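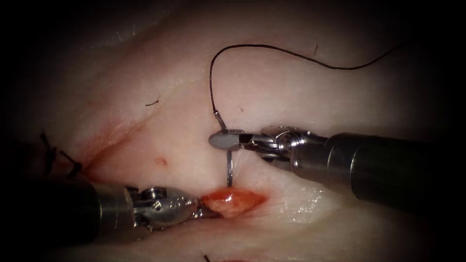 Two robotic surgical instruments over a fold of pale tissue

Print this page | E-mail this page
Search posts and people Go

Nokuthula Le Roux
09/12/2020

OK, I've had the same phone call so many times this month that I'm putting it in a thread so I can just send people the link. It's about certificates of insurance. Yes, it's thrilling, please stay with me.

16 comments

A certificate of insurance is a one-page form that says a policy existed on the day the form was printed. It isn't the policy. It doesn't change the policy. You can write anything you like in the big box at the bottom and the policy won't notice.

I look after small commercial accounts at Kania, mostly painters, tile people, a couple of roofers, one very nice man who does nothing but gutters. They get a job, the general contractor asks for a certificate, they ring me from the parking lot wanting it in ten minutes. I love them. They could also forward me the contract now and then!

Because the contract is where the trouble is. It'll say something like "Subcontractor shall name Owner and Contractor as additional insureds on a primary and noncontributory basis, including completed operations." And what I get is a text saying "can u add them to my insurance thx".

Being a certificate holder means you get a copy of the piece of paper. Being an additional insured means you have some rights under somebody else's policy. People mix these up constantly, and I include people who review certificates for a living.

Share 7 | Comment 3

To get additional insured status you need an endorsement, or wording already in the policy that gives it to anyone you've agreed in writing to cover. That second kind is called blanket, and plenty of contractors have it and don't know. Look at your forms list. If you can't find your forms list, ask your agent for it – it should be right behind the declarations page.

"Agreed in writing" matters a lot by the way. We had a tile sub working on the Kultden building over in Jelamholm, handshake deal, contract signed after the job had started. There was a leak before the signature. You can imagine how much fun everyone had arguing over which date counted. (I aged.)

Next one, completed operations. Lots of the cheaper endorsements cover the contractor upstairs only while your work is going on. You pack up, you leave, and so does their coverage. If the contract asks for completed ops and your endorsement says "ongoing operations," those don't match and somebody's going to be cross about it two winters later.

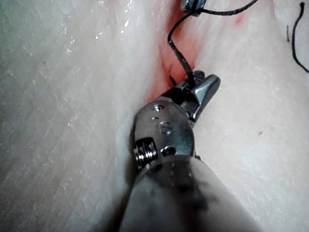
And please read the exclusions, even if you only skim them over a sandwich. I had a policy cross my desk from Wallner with a residential exclusion on it, and the client builds decks. On houses. The certificate looked perfect, every limit was where it should be, and there was no line on it anywhere that would have tipped off the homeowner.

That's my biggest gripe with the form, I guess. It shows limits and dates and that's about it. Height restrictions, exclusions for injured workers, a whopping deductible, none of that has to show up, so a thin policy and a good one can look like twins.

Share 10 | Comment 7

Somebody asked me whether they can just have the agent type "30 days notice of cancellation" on there like in the old days. Nope. Notice goes by what the policy says. If you want to be told, you need an endorsement for that too, and some carriers will do it for a small charge and some just won't.

Also asked: can I edit the PDF myself, it's only the address. Oh please don't. I know it's only the address. Send it over and I'll reissue it, it takes me less time than the e-mail where I explain why you shouldn't have.

If you're the one collecting certificates, do yourself a favor and ask for the endorsement pages along with them. The actual pages with form numbers on. Then put the expiration date in your calendar, especially for anybody renewing in January, when half my book comes up at once and things go out late.

And if you're the sub, send your agent the insurance section of the contract before you sign it. You only need to send that part, a phone photo is fine if it's readable. I can usually tell you the same day whether you've got what they want or what it would cost to add. After you've signed it's a much shorter conversation and I don't enjoy it.

Usual note, I'm licensed in one state, policies differ, read your own, talk to your own agent. Waivers of subrogation would need a thread of their own and I haven't had lunch, so send me your questions on those and I'll get to them tomorrow.

Share 16 | Comment 10
Print this page | E-mail this page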